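Company > Who we are > About Lesard
Jul 22, 2022 | By the Lesard team

Lesard writes motion planning and control software for robot arms. We work from two rooms in Dirnbridge and sell mostly to small manufacturers who already own an arm and want it to do more than one job.

Our main product is Korkusel, a planner that takes a target position and works out a path the arm can follow without hitting anything. It checks each path again if the layout changes.

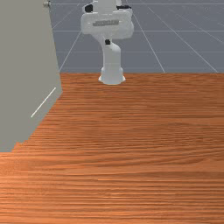

Every release is run in simulation before it goes near a customer's site. The current test set has 2,189 planning problems, and a full run takes roughly 30 minutes. Any problem that fails is logged, fixed and kept in the set for good.

We also look after Sepúlveda, a free tool for replaying joint logs and comparing them with the planned path. It began as an in-house script and still has a few rough corners. Bug reports are welcome, and we answer them in the order they arrive.

33 shares | 20 comments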